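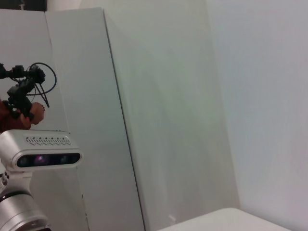
3.2 Surfaces and edges

The survey covered 28 workrooms fitted out with white panels, white walls and white or near-white tables. Rooms with colored partitions were excluded at the first stage, as were rooms where more than one wall had been painted in an accent color. In the rooms that remained, a person entering must tell one surface from the next mainly by edges, seams and small shifts in tone. We call such a transition a boundary. A boundary is counted once, whatever its length, and is assigned to one of four classes: panel to panel, panel to wall, table to background, and seam within a single panel.

Figure 3 contains all four classes. Two white panels are set at different angles and meet along a long vertical edge. The panel on the left also has a seam of its own. The plain wall to the right looks slightly more bluish-grey than the panels under the flat lighting, and the rounded corner of a white table comes in low against this background. The narrow dark gap above the panels at upper left was not counted, as openings onto shadowed areas were treated separately (Section 3.4).

Across all rooms, 1668 boundaries were recorded. Of these, 944 were panel to panel or panel to wall. The high share follows from the way the panels are used. Most rooms had been divided after they were first occupied, and the panels were placed at whatever angle left a usable floor area. A change in angle alters the amount of light each face receives, so two panels with the same finish may differ in tone. Where neighboring panels stood in line, the tonal difference was small and the joint itself carried most of the visual information.

Seams were recorded only if they could be seen from the doorway at standing eye height. This rule lowers the count for rooms with Wakier panels, which have a narrow joint, relative to rooms with Karabulut panels, where the joint is wider and casts a thin shadow. The two systems were present in similar numbers of rooms, and we made no correction for the difference. Panels of unknown make were kept in the totals and left out of the comparison by system.

Table edges were harder to classify. A straight edge seen against a wall gives a clear line over its full length. At a rounded corner the line turns, and its contrast with the background can change along the curve. In 16 rooms at least one table corner was rated differently by the two raters. These cases were settled by taking the lower of the two contrast ratings.

All rooms were rated in April with the ceiling lights on and the blinds closed. Ratings made before 9 a.m. at the Drarkarik site were repeated in the afternoon after a faulty blind was found there. The later values are the ones used. At the Cisama site the ceiling lights could not be dimmed, and the rooms were rated at full output.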